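Renters insurance talk, Sultville library, May 4, 2024
Speaker: Kiyoshi Sakamoto
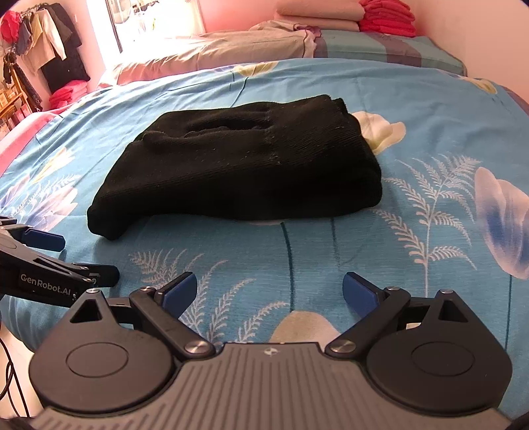 Start with the landlord question. The owner's policy covers the building. It does not pay for clothes, bedding or furniture.
Water damage: a burst pipe is usually covered, a flood usually isn't. Mention the Pondard Creek flood in January.
Deductible: go over the $202 claim against a $99 deductible.
Home inventory: go room by room, keep 2 copies, one outside the home.
Questions until 9.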